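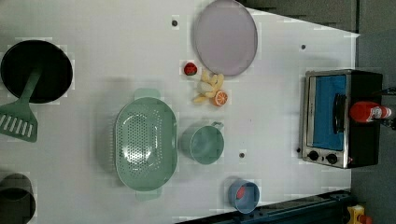 Members are invited to comment on the layout of the practice table in the family skills kitchen at the Clenport center. The present arrangement dates from March and was adopted from the Kisow home-living handbook. Cookware is kept to the left, the lavender plate sits at the top, and the green colander takes the middle, with the toy fruit placed between the two. Participants begin by sorting the food and then proceed to the dishes. Comments on the order of work are welcome.
Posted by clenport_programs

Reply from m_dosevville
Thank you for opening this topic. At the Dosevville site we place the colander nearest the participant and leave all cookware on a shelf until the second half of the session. Our younger groups reach for the pans first, and the sorting task is then abandoned. I would recommend the same change at Clenport.

Reply from pantry_standards
I must respectfully disagree with the previous member. A pan with its spatula resting inside is a useful early lesson, as participants learn that the tool and the vessel are stored as a pair. Removing the cookware would shorten the table but would also remove that lesson. The handbook treats this on page 49.

Reply from m_dosevville
The page cited concerns adult groups. For children under 10 it advises a smaller selection.

Reply from clenport_programs
Both points are noted. Our groups are mixed in age, and a single layout must serve them all. A further matter concerns condiments. The center would like to add a sauce station as the last stage of the session, using full-size containers in place of toy ones. The ketchup would be a squeeze bottle, handled by its lower end and set down on the white surface.

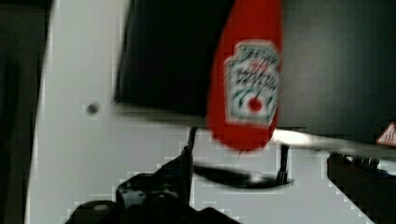
The station would run for the final 10 minutes. Lids would remain closed throughout, and staff would wipe the table before the next group enters.

Reply from quiambao_kitchens
The Quiambao kitchen has used full-size bottles for 2 terms without difficulty. Weight is the main concern. A bottle that is nearly empty tips over easily, and we refill ours with water to the halfway line.

Reply from pantry_standards
I support the station but not the water. A container should hold what its label states.

Reply from quiambao_kitchens
That is a fair objection. We shall review our practice at the next term break.

Reply from clenport_programs
The cookware will remain on the table for the present. Sites wishing to submit their own layouts may do so under reference 892.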